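About Us

Husside began in January, in the back room of Dymphna Hegarty's house, with one kettle, a borrowed piano and far more singers than chairs. Dymphna had only meant to teach her niece a few songs (she'll tell you the whole story if you let her, so do bring a biscuit), but word got round the village and we've been singing ever since!

These days Clodagh Conneely takes the beginners and Tanvir Karunaratne looks after the evening choir, and between them they've gathered a library of 260 songs, many of them copied out by hand. You don't need to read music, and you certainly don't need to audition. Come along, sit wherever you like and hum until you feel brave.

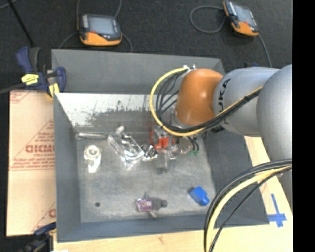

We'd love to hear you, so do drop in and say hello.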